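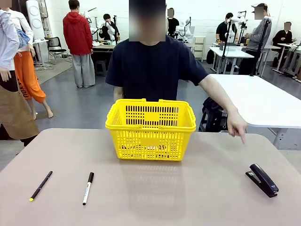

Supply basket, empty, with pen, marker and stapler on the table.

Supply Baskets: Frequently Asked Questions
Cillmont Shared Workrooms – Office Services

Applies to all workrooms on the ground and upper floors. Last revised in June by Shu-fen Wan.

What is a supply basket?

A plastic shopping basket with two folding handles, used to carry small desk supplies from the stockroom to a worktable and back. It replaces the cardboard trays in use until last year. The baskets are shared between workrooms and are not assigned to any one group.

What goes in the basket?

Pens, markers, staplers, tape measures, tape dispensers, scissors with a blade cover, and similar hand items. The full list is stock sheet 2, posted inside the stockroom door.

What does not go in the basket?

Loose staples, thumbtacks, paper clips and anything else small enough to pass through the slots. These travel in a lidded box, and the box goes in the basket. Open ink bottles and liquid glue are carried separately by hand. Paper stock has its own cart.

How many items can I take at once?

There is no fixed number. The load must stay below the rim with both handles able to swing up freely. If a handle catches on an item, the basket is too full.

In what order should I pack?

Heavy items first, flat on the floor of the basket: staplers, then tape measures. Pens and markers go in last. A stapler dropped onto markers will crack a barrel sooner or later, and most of the damaged markers returned to the stockroom are damaged this way.

Place the stapler on its base, closed, with the long side parallel to the long side of the basket. Do not stand it on end.

Should the items be laid out on the table before packing?

This is the standard procedure. Set the basket at the middle of the table, a little back from the front edge, and put the items in front of it. Check each one against the slip, then pack. Leave space between items so that a pen is not hidden behind something larger. The check takes less than a minute and catches most of the errors Hui-mei Ng used to find at the return counter.

Which way should the handles be during packing?

Folded down along the rim, one to each side. Raise them only when the basket is ready to be carried. Always lift by both handles. Lifting by one tips the load toward the opposite wall and puts the whole weight on one pair of pivots.

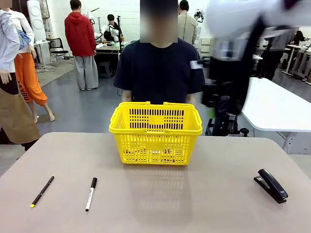
Can I write on a basket or put a label on it?

Labels go on the solid panel at the front and must be the removable kind issued by the stockroom. Do not write on the plastic itself. Marker ink can be taken off with alcohol, but it leaves a gray shadow on the lighter colors.

How are pens and markers checked?

Cap on, cap tight, one short stroke on scrap paper. A marker that skips is set aside and not repacked. Check the cap before the stroke as well as after, as a loose cap on arrival usually means the tip has dried. Markers with a cap missing are discarded. We do not keep spare caps.

How should markers be stored between uses?

Flat. Dry-erase and permanent markers both last longer on their side. The upright cups in the Kuo room are for pencils only.

How is a stapler checked?

Open the top arm, confirm that the strip is seated, close it and staple two sheets of scrap. The standard full strip holds 210 staples. A strip may be left partly used, but an empty stapler should be refilled before it goes back. If it jams, clear the jam at the table with the arm open. If it jams again, tag it and hand it in.

What about tape measures?

Retract the blade fully before packing. If the model has a wrist strap, tuck the strap beside the case or wind it once around it. A strap left hanging through a slot will snag when the basket is lifted or when another basket is nested on top.

Slow retraction normally means grit on the blade. Pull the blade out to its full length, wipe it with a dry cloth on both faces and let it back in under control, with one hand on the case.

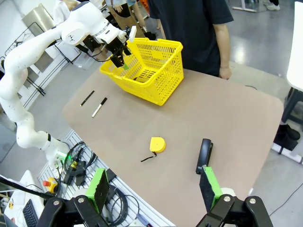 If it still drags after wiping, tag it for replacement. The cases are not to be opened. The spring inside is under tension, and the unit costs less than the time needed to rewind it.

Where does an empty basket go?

Back on the stack beside the stockroom door, handles down, nested in the same direction as the ones below. Stacks are kept to knee height. Baskets of different makes do not nest properly and are stacked separately – the Zinel baskets are slightly wider at the base and will wedge.

How are the baskets cleaned?

Warm water, dish soap and a soft brush. Work the brush through the slots from the inside out, rinse, and leave upside down on the rack until dry. Do not use scouring powder. Wipe the rim and handles weekly, as these are the parts that get handled.

How do I keep from scratching the table?

Lift the basket and set it down. Do not slide it. Grit caught under the base will mark a smooth tabletop, and the marks do not polish out. Wipe the base if the basket has been on the floor.

What happens if an item is missing at return?

Note it on the slip and hand in the rest. Look first on the floor under the table, then in the basket one position down in the stack. Pens with a slim barrel tend to lie along the wall at the bottom and are easily missed. Yi-chun Tse keeps the found-items drawer, which is emptied at the end of each month.

Can I order a particular pen or marker?

Requests go on the Devness order form with the item code. Use the code printed on the stock sheet and leave the description line blank unless there is no code. Orders placed before 2:30 p.m. go out the same day.

Who do I contact?

Supplies and refills: Afaf Aoun, extension 230.
Damaged baskets and tables: Ngan-ling Cheng, extension 210.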